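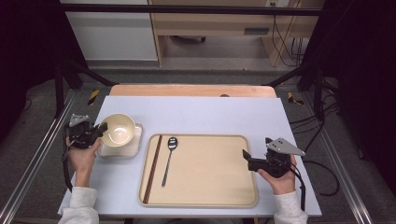
Minutes: spring meeting on the Drallisar shelter campaign

May 10, 2019
Posted by the minutes secretary

Print this page | E-mail this page

I took the notes again, so shout if I've got anything wrong! We had 30 people in the room, our best turnout since December, and we started late while extra chairs were found.

Minutes of the last meeting: agreed, with one spelling fixed (Inine, not Inina, sorry).

Petition. We're at almost 2000 signatures asking the county to stop puppy sales at the Trunik flea market. I'd love to hand it in now, but most of us wanted one more month of collecting. Agreed 17 to 13. I was one of the 13.

Inine kennels. The inspection report still hasn't come. I'll write again and copy in the state office this time.

Foster homes. We have 6 new ones (hooray!) and 60 dogs on the list. A long talk about whether cats should go on the same form. Left for next time.

Leaflets. The Zakharchenko print shop will hold its old price if we order before the end of the month. Agreed.

Any other business: the leash drive box is full, please stop bringing collars.

Recent items
Trunik market: what we saw
How to foster a senior dog
Letter to the county on kennel licenses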